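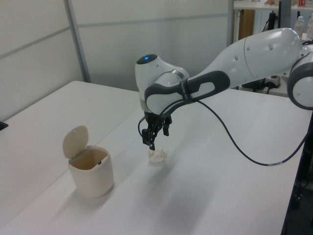
Call for Participants: Varau Table-Clearing Service Trial

Varau is seeking workplaces and individuals to take part in a trial of Jondus, a robotic table-clearing service for shared kitchens, staff rooms and study areas. The service is intended for organizations that wish to keep common tables clear of small litter between regular cleaning visits.

Applications are open to employers, libraries and community centres in the Ambrose area. Applicants must be able to provide a level indoor table, a standard power supply and a staff contact who can be reached during opening hours. No technical background is required. The use of the equipment, its installation and its removal are provided at no charge.

What participation involves

Each site will host one unit for 40 days. Staff will be asked to use the table in the ordinary way, to keep a short daily log, and to attend 2 interviews with the project team. Individual participants must be 18 years of age or older and will receive an honorarium of $300 on completion of the second interview.
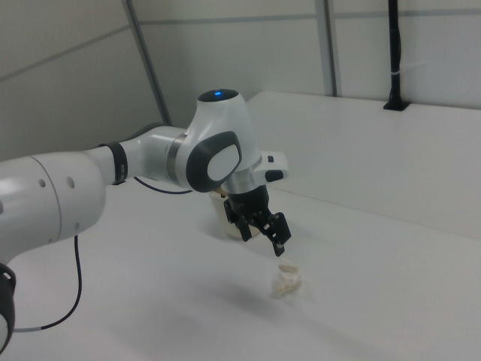
Gripper positioned over a piece of crumpled white paper on the tabletop.

Participants will be asked for their views on noise, speed, ease of use and the space the unit takes up. Comments on items the service should leave in place, such as cups and personal belongings, are particularly welcome. Responses will be stored without names and will be used only to improve the service.

How to apply

Please send a letter of interest of no more than one page, with the floor plan of the proposed room, to Lilla Lengyel, Trial Coordinator, Varau, 1,076 Rernonia Street, Ambrose. Questions about the equipment may be directed to Vilmos Csizmadia, Technical Lead, at the same address.

Applications must be received by January 11, 2022. Selected sites will be notified in writing, and installation will be completed by July.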